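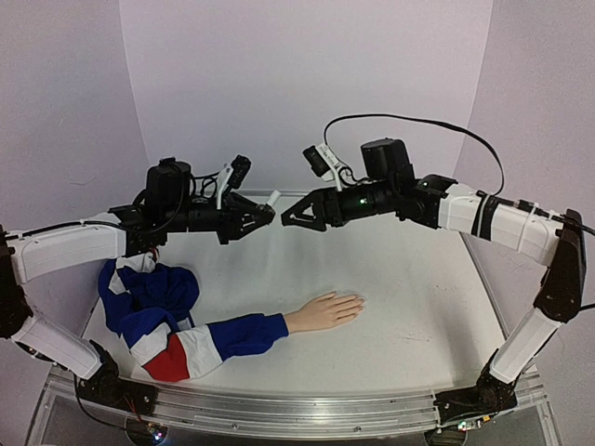
## 4. Collecting Demonstrations

The quality of a learned policy depends heavily on how the task was shown to the robot in the first place, and this part of the work turned out to be the most rewarding to get right. We built our demonstrations for the Lamirik task set by remote control: an operator holds a pair of lightweight leader arms, and two follower arms at the table copy the joint angles. We call this leader-follower interface Tello.

### 4.1 Workspace

Both follower arms stand at the front of a white table with pale walls on three sides. The plain walls keep the fixed view free of clutter, so nearly everything that stands out in it is either an arm or something the arms can work on. Nail polish is a wonderful test for a two-arm system. The bottle is small, the cap is round, and the hand that receives the polish must stay where it is while tools pass close above it. We use a mannequin hand with a sleeve in place of a person, which lets operators practice near-contact motions freely. 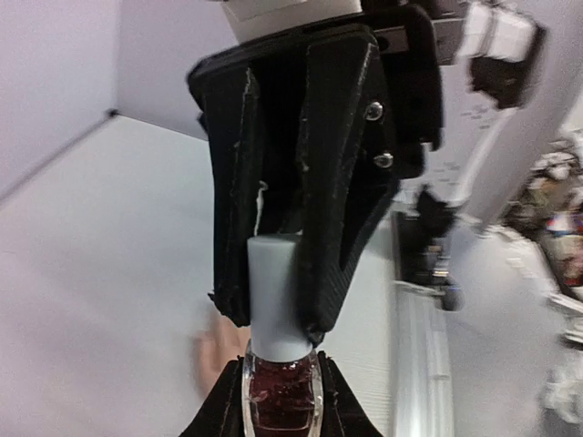 **Figure 2.** Wrist view with the gripper's fingers closed on the cap of a nail polish bottle standing in a black holder.

Each demonstration is stored as joint positions and gripper openings for both sides, together with the fixed view and the wrist views. We found the wrist views far more useful than expected! The fixed view tells the policy where the arms are in relation to the sleeve and the hand, but the last stretch of an approach to the cap is much easier to judge from close up. Policies trained without the wrist views tended to close the fingers a little too high and slide off.

### 4.2 Operator practice

Operators started with 25 practice runs that were thrown away. During these runs we asked them to try out the whole reach of the leader arms, including awkward poses, and to learn how hard they could squeeze before the bottle tipped. After that they recorded 100 demonstrations per task. Altogether the Lamirik set holds 2,000 demonstrations, and we went through every one of them by eye before training.

The hardest skill to teach was waiting. New operators liked to move both arms at once, and the resulting demonstrations were fast but full of small corrections. We asked them instead to let one arm settle before the other began its approach. This made the recordings longer, and the policies learned from them were clearly calmer — the fingers arrived at the cap on a straighter path and closed once.

A second point concerns the space between the grippers. When the two sets of fingers come close together over the table, a small mistake on either leader arm can bring them into contact. Tello slows both followers as the gap shrinks, and the operator feels a light resistance in the handles.

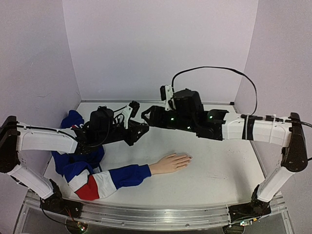

**Figure 3.** Fixed view of the two arms over the table, with the mannequin hand and its blue, white and red sleeve beneath them.

### 4.3 Correcting by hand

Remote control works well for the broad motion but is less pleasant for fine adjustments. For these we let the operator guide a follower arm directly. The motors on that side are switched to a soft mode, the operator moves the wrist to the wanted pose, and the system records the new end point. Our replay tool, Stesik, then bends the tail of the earlier path so that it meets the corrected pose smoothly. 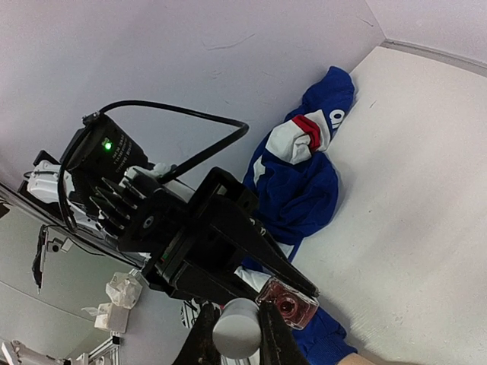 We were delighted by how little correction was needed. In a trial with 67 flawed demonstrations, most could be repaired with a single guided pose, and the operator did not have to repeat the full task. The exceptions were runs in which the bottle had been held at a poor angle from the beginning. Bending the end of the path cannot fix a bad grasp, so we recorded those again from the start.

The corrected demonstrations were mixed with the untouched ones and given equal weight in training. Section 5 compares the policies trained with and without them.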